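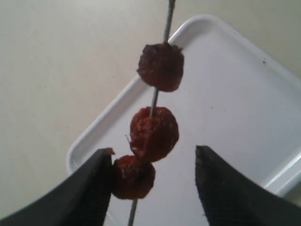
Hiring the hall at Buldale for a members' supper

Posted in: Venues and Community Buildings

Our gardening society wishes to hold its annual supper at the Buldale community hall in May. We expect 40 guests and would like to bring our own food. The hire form asks for a "category of use" and a deposit, but does not say whether a members' supper is a private party or a community event. The two rates differ considerably. May we also enter the kitchen before the hire period begins?

Wovside

A supper open only to members and their guests is normally charged at the private rate. The community rate applies where any resident may attend, with or without a ticket. If your society is registered with the hall as a regular user, a separate rate may apply, and you should quote your registration number on the form.

The deposit is held against cleaning and damage. It is returned within 14 days of the event, provided that the keys have been handed in and the floor swept. Kitchen access before the start time must be booked as additional hire. Please allow for clearing up as well, as the hall must be vacant by 11 p.m.

Himireo

We paid the private rate last year. The parking lot fills early.

Eshun

Applicants should also note that serving wine with a meal included in the ticket price may count as a sale of alcohol. The booking office can confirm whether the hall's license covers this. Please ask for the answer in writing.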